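Kapitel 4: Geschirr einräumen

Die Schublade ist angeschlossen, der Probelauf ohne Geschirr aus Kapitel 3 liegt hinter euch — jetzt kommt der schönste Teil! Ein Schubladenspüler wie der Inanis 633 fasst weniger als ein großes Gerät, dafür räumt er sich im Stehen ein, und wer einmal den Dreh heraushat, bekommt das Geschirr einer ganzen Kaffeerunde in einem Rutsch unter.

4.1 Vorbereitung am Becken

1. Essensreste mit dem Schaber in den Biomüll geben. Vorspülen unter fließendem Wasser ist nicht nötig, der Sensor misst die Trübung und wählt danach die Laufzeit.
2. Teller und Tassen, die noch warten müssen, auf dem Gittereinsatz im Spülbecken ablegen. So bleibt die Arbeitsplatte frei, und Tropfwasser läuft gleich ab.
3. Teebeutel, Löffel und Papierreste aus den Tassen nehmen. Ja, auch die kleinen Etiketten am Faden, die landen sonst im Sieb!
4. Schublade am Griff bis zum Anschlag herausziehen. Sie rastet mit einem leisen Klicken ein.

Vorsicht: Die ausgezogene Schublade nicht als Ablage oder Tritt benutzen. Nach einem laufenden Programm mindestens den Signalton abwarten, der Drahtkorb kann heiß sein.

4.2 Tassen, Becher und Teller

Bei der Anordnung dürft ihr ruhig ausprobieren. Tipene Rutherford, von dem die englische Fassung dieser Anleitung stammt, schwört auf »Teller zuerst«, ich fange lieber mit den Tassen an. Beides geht wunderbar.

Becken, Spülschublade, Tasse und rosa Teller:

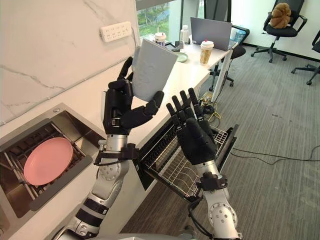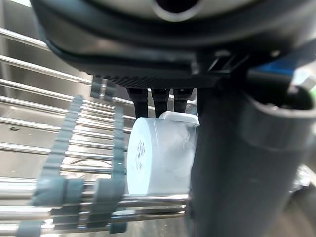
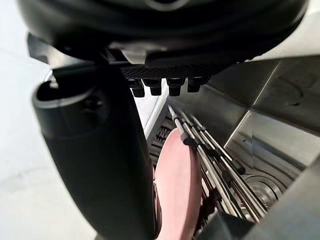 1. Teller senkrecht zwischen die Stäbe stellen, die Innenseite zur Mitte der Schublade. Zwischen zwei Tellern möglichst eine Reihe frei lassen, gerade bei Modellen mit hochgezogenem Rand.
2. Tassen und Becher mit der Öffnung nach unten einsetzen und leicht schräg anlehnen, damit in der Mulde am Boden kein Wasser stehen bleibt.
3. Henkel alle in dieselbe Richtung drehen. Das spart erstaunlich viel Platz — probiert es aus, da passt fast immer noch eine Tasse dazwischen!
4. Leichte Kunststoffbecher zwischen schwerere Teile klemmen, sonst kippen sie im Sprühstrahl um und sammeln Wasser.
5. Den unteren Sprüharm einmal mit der Hand drehen. Er muss frei laufen, ohne irgendwo anzuschlagen.

Hinweis: Das Geschirr der Serie Mallix ist bis Durchmesser 208 mm für den Standardkorb geeignet. Für größere Teller gibt es den Korbeinsatz Hollis, Bestellnummer 883. Der Einsatz wird seitlich eingehängt, Werkzeug braucht ihr dafür nicht.

4.3 Was draußen bleibt

Holzbrettchen, Thermobecher mit Vakuumwand und alles mit geklebtem Griff bitte von Hand spülen. Bei bedruckten Tassen lohnt ein Blick auf den Boden, dort steht oft, ob sie für die Maschine taugen. Fehlt die Angabe, im Zweifel das Programm »Sanft« wählen.

4.4 Schließen und starten

1. Reinigertab in das Fach an der Vorderseite legen und den Deckel zudrücken.
2. Schublade gleichmäßig und ohne Schwung einschieben.
3. Programm wählen und die Starttaste drücken, bis die Anzeige einmal blinkt.

Erscheint die Meldung 134, ist die Schublade nicht ganz geschlossen. Meist steht ein Teller zu hoch oder ein Henkel ragt über den Korb hinaus. Teil umsetzen, noch einmal einschieben, fertig.

Text und Pflege dieses Kapitels: Miloslav Jurčo, Erumar. Stand: 13. Mai 2018. Weiter mit Kapitel 5: Sieb und Sprüharme reinigen.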